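# Yellowed plastic storage baskets: worth saving or bin them?

**Kaede Ikeda**

Hello all, first post after lurking for ages! I've inherited a whole stack of white plastic baskets from my aunt's sewing room, the plain sort with a hole in the front to grab. She had them on a shelf by a south-facing window and they've gone that horrible old-fridge colour, though only on the sides that caught the sun. The backs are still quite nice.

I've tried washing-up liquid, then bicarb paste, then one of those white sponge things, which took the shine off one corner and did nothing for the yellow. My neighbour says bleach. My mum says bleach makes it worse. I want them for the cupboard under the stairs so it's not as if anyone will be inspecting them, but I'd see them every time I got the hoover out and it would bother me.

Is there anything that works, or should I stop being sentimental and buy new? Also, one has a sticky patch where a label used to be, if anyone knows what shifts that.

**Rosalinda Ignacio**

Your mum's right, put the bleach down! I did a set of bathroom tubs with it years ago and they came out a sort of salmon.

The colour is sun damage in the plastic itself, so scrubbing won't touch it. What has worked for me is the cream peroxide that hairdressers use. Gloves on, old clothes, paint it over the yellow bits, wrap the whole thing in cling film so it can't dry out, and leave it outside on a bright day. Turn it every so often or you'll get streaks (ask me how I know). Rinse it really well after. I wouldn't bother trying before spring though, our garden gets hardly any sun in January and I gave up and brought mine back in.

It can creep back over the years, especially if you put them in a window again, but under the stairs you should be fine.

As for the sticky patch, cooking oil on a bit of kitchen roll. Leave it while you have a cup of tea, rub it off, then washing-up liquid to get rid of the grease. Don't use nail varnish remover, it can melt some plastics and you'll have a fingerprint in there forever.

Oh, and measure your cupboard first. I've got four that are a finger's width too deep for the shelf I cleaned them for, and now they live in the loft full of Christmas lights.

If you do end up buying, get plain ones with smooth sides. The ones with the woven pattern look lovely in the shop and then every little hole fills up with fluff. 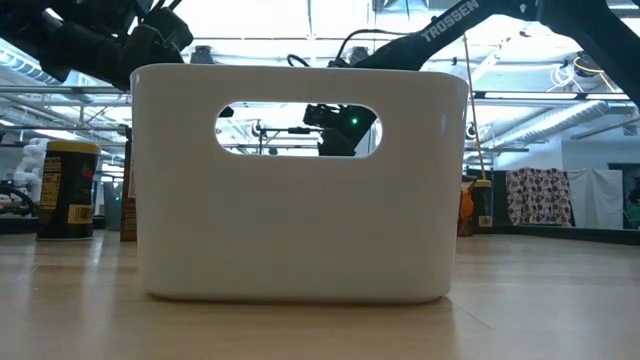 *Plain white, smooth sides, oval handle hole at the front.*

I like that shape for under the stairs because you can hook your fingers in and drag it out from the back without getting on your knees. The sides go in slightly towards the bottom too, so allow for the width at the top when you're working out how many will fit in a row.

**Nestor Macaraeg**

just spray paint them, get the plastic primer or it flakes off. did mine dark green

**Sudheer Sundaram**

I'd put the yellow side to the wall and carry on. Mine have been like that since we moved in. You lose the handle if it's on the yellow side, I suppose, so maybe not if they're heavy. Shoes and dusters, no problem at all.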